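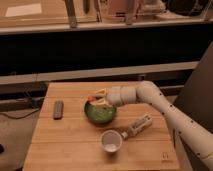

PRE-SESSION AND QUARTERLY SAFETY CHECKLIST
Manual and Remote Demonstration, Kitchen Bench

Last updated: Friday, January 4, 2019

Site: Rellberg, ground floor
Arm and hand: Tronero, right-side mount
Remote control software: Clorine
Inspected by: Svatopluk Brabec
Type of inspection: quarterly, full

Scope

This checklist applies to all sessions in which an operator shows the arm a task, either by guiding it by hand or by driving it from the remote station. It does not cover playback, when the arm repeats a learned task on its own. Playback is covered by a separate checklist and requires the guard screens.

Items marked (S) are checked before every session by the operator. Items marked (Q) are checked quarterly by the inspector. Results are entered as Pass, Fail, Pass with comment, or Not applicable. An item marked Fail closes the bench until the item has been corrected and signed again. Comments should be written in full sentences and should name the part concerned.

Section A. Bench and surroundings

A1 (Q) Table is level and does not move when pushed by hand at each corner.
Result: Pass.

A2 (Q) Tabletop seams are even, with no raised edges or splinters.
Result: Pass with comment.
Comment: The seams were checked by running a gloved hand along the full length of each plank. One seam near the back has collected fine powder. It should be brushed out with the soft brush. Compressed air is not to be used at this bench.

A3 (S) Only objects on the session sheet are within reach of the hand.
Result: Pass with comment.
Comment: The bowl and the measuring cup are on the sheet for the current task. The remote control lying to the left of the bowl is not. Operators have been told either to add it to the sheet as a fixed object or to put it away before the arm is enabled. Either is acceptable, but the sheet and the table must agree.

A4 (S) Cables are clear of the operator's standing position and of the path of the elbow.
Result: Pass with comment.
Comment: The cable on the left side of the table was outside the marked standing position at the time of inspection. It is not fixed down. A floor cover is to be fitted before the next quarterly inspection in April.

A5 (Q) Rear counter is free of objects that could fall forward onto the table.
Result: Pass with comment.
Comment: Items stored on the counter are set back from the front edge. The counter is shared with other users of the room, and its contents change from day to day. A tape line should be added along the counter to show how far forward items may be placed.

A6 (S) Lighting is switched on over the whole table and no part of the work area is in deep shadow.
Result: Pass.

Section B. Arm

B1 (Q) Base bolts are tight and the witness marks line up.
Result: Pass.
Comment: All 4 bolts were checked with the torque wrench kept in the bench drawer.

B2 (Q) Covers on the upper segment, elbow and forearm are closed and free of cracks.
Result: Pass.

B3 (Q) Marker dots on the upper segment are present and firmly attached.
Result: Pass with comment.
Comment: Two dots have begun to lift at the edge. They are still readable by the tracking system. Replacement is recommended at the next planned service. Operators must not press them back with a bare finger while the arm is powered.

B4 (S) The arm holds its position when released in hand-guiding mode.
Result: Pass.
Comment: The arm was released with the hand over the table center and again with the forearm fully extended to the left. No sag was seen in either position. The operator must keep one hand under the forearm during this check until the hold has been confirmed.

B5 (S) The elbow moves through its full working range without noise or sticking.
Result: Pass with comment.
Comment: A faint click is heard near the end of the range when the arm is moved quickly. It was also recorded at the previous inspection and has not changed. Kollár has been informed and has asked for a recording if the sound becomes louder.

B6 (Q) Pinch points at the elbow are marked.
Result: Fail at first inspection. Corrected and passed the same day.
Comment: The warning label had come off. A new label has been applied. Persons guiding the arm by hand tend to take hold close to the elbow because it is the nearest part to them. The correct grip is on the forearm, behind the wrist, with the thumb on the same side as the fingers. This is to be repeated at every operator briefing.

Section C. Hand

C1 (S) All fingers open and close fully from the remote station.
Result: Pass.

C2 (S) Fingertips are clean and undamaged.
Result: Pass with comment.
Comment: Residue was found in the joints of the fingers. Any session that uses food items or powder must be followed by cleaning with a damp cloth, with the power off. The cleaning sheet had not been signed for 3 sessions. The operators concerned have been reminded in writing.

C3 (S) Grip force is set to the low limit for any object that could break or spill.
Result: Pass.

C4 (Q) The hand releases on loss of signal in the manner stated in the task sheet.
Result: Pass with comment.
Comment: The setting for this task is hold, then release on command. The hand held the cup when the signal was cut and released it when told to do so. For tasks in which a person places a hand near the fingers, the setting must be changed to release at once. The two settings look alike on the Clorine screen, and the operator should read the full line before confirming.

Section D. Remote station

D1 (S) The operator has a direct view of the table or a working camera view of it.
Result: Pass.
Comment: The fixed camera view was checked against the table. The bowl, the cup and the full length of the forearm were in view. A view that loses the fingers behind the rim of a container is acceptable for short periods only. The operator must stop if he or she cannot tell whether the fingers are inside or outside the container.

D2 (S) Delay between the operator's movement and the arm's movement is within the limit.
Result: Pass.

D3 (S) The arm doesn't move when the enable pedal is released.
Result: Pass.
Comment: The test was made 20 times, with the arm at rest and in slow motion. The arm stopped on each occasion.

D4 (S) Starting pose of the operator's controls matches the pose of the arm before the link is made.
Result: Pass with comment.
Comment: The software gives a warning if the poses differ but will still allow the link. Operators have become used to closing the warning. A request has been made for the link to be blocked until the poses agree. Until this change is made, the second person must confirm the match aloud.

D5 (S) Chairs and other furniture at the right side of the bench are clear of the base and the upper segment.
Result: Pass with comment.
Comment: Clearance was sufficient with the arm at the work position. It should be checked again whenever the arm is to be drawn back to its parked position.

Section E. Emergency stop

E1 (S) Stop button at the bench cuts power to the arm and hand.
Result: Pass.

E2 (S) Stop button at the remote station cuts power to the arm and hand.
Result: Pass.

E3 (S) Power does not return until the reset is made at the bench.
Result: Pass.

E4 (Q) Both persons present are able to reach a stop button without crossing the work area.
Result: Pass with comment.
Comment: The minimum staffing for a demonstration session is 2 persons. One demonstrates, and the other watches the table and keeps a hand near the bench stop. The second person isn't to take notes, label recordings or prepare objects for the next trial while the arm is enabled.

Section F. Conduct of demonstrations

F1 (S) The task has been described to both persons before the arm is enabled.
Result: Pass.

F2 (S) Objects are reset by hand only when the arm is disabled.
Result: Fail.
Comment: During the observed session the cup was turned by hand between trials while the arm was still enabled. The session was stopped. The operator stated that the cup handle had drifted from its starting angle and that the correction took only a moment. The rule applies regardless of how small the correction is. The item was observed again after a short briefing, and the objects were then reset correctly on every trial. The bench was reopened on that basis.

F3 (S) Spills are cleaned up before the next trial.
Result: Pass.

F4 (S) A failed demonstration is recorded as failed and kept.
Result: Pass with comment.
Comment: Operators should not hurry a movement in order to save a trial that is going wrong. Most hard contacts with the rim of the bowl entered in the bench log took place in the last part of such a trial. The recording can be marked as failed and the task started over.

Open actions

A2: brush out rear seam. Operator on duty.
A4: fit floor cover over cable. Due April.
A5: tape line on rear counter. Operator on duty.
B3: replace lifting marker dots. Next planned service.
D4: request to block link when poses differ. With Clorine support, no date given.
F2: repeat observation without prior notice. S. Brabec.

Overall result: bench released for hand-guided and remote demonstration. Not released for playback.

Signed: Svatopluk Brabec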